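Bench mat for fiddly assembly -- cloth or rubber?

ludar_jess
Posts: 112
I'm putting together a small gear drive on a frame of aluminium extrusion and I'm sick of bolts rolling off the bench. Jessie Crichton at the Bradthorpe shed swears by a plain cloth. Who's right, her or the rubber mat lot?

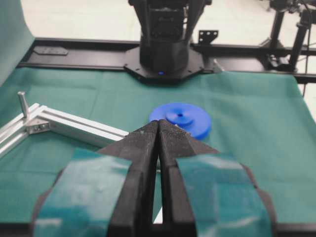

Cloth wins for me, after two years of both. Small screws stay where you drop them and nothing gets scratched. Dark green is a good choice too, as a bright blue part like that flanged one with the hole through its hub stands out a mile. I'd bolt up the corner brackets somewhere flat though.

Aitken652
Disagree, sorry. Cloth creases, and then your frame rocks and you bolt it up out of square. I paid for an Andine rubber mat and wouldn't go back.

ludar_jess
Fair point about square, but I can always pull the cloth aside for that bit. It's the gears I fuss over. I like picking them up by the hub so I'm not pawing at the teeth.

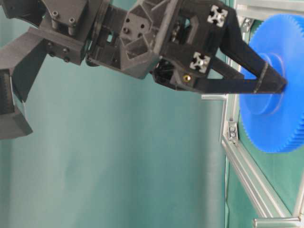 Mine are plastic, so they don't weigh much and a soft surface suits them. The whole lot has to go on a shelf 300 mm deep when it's done -- wish me luck!

Aitken652
Good luck! Still say rubber.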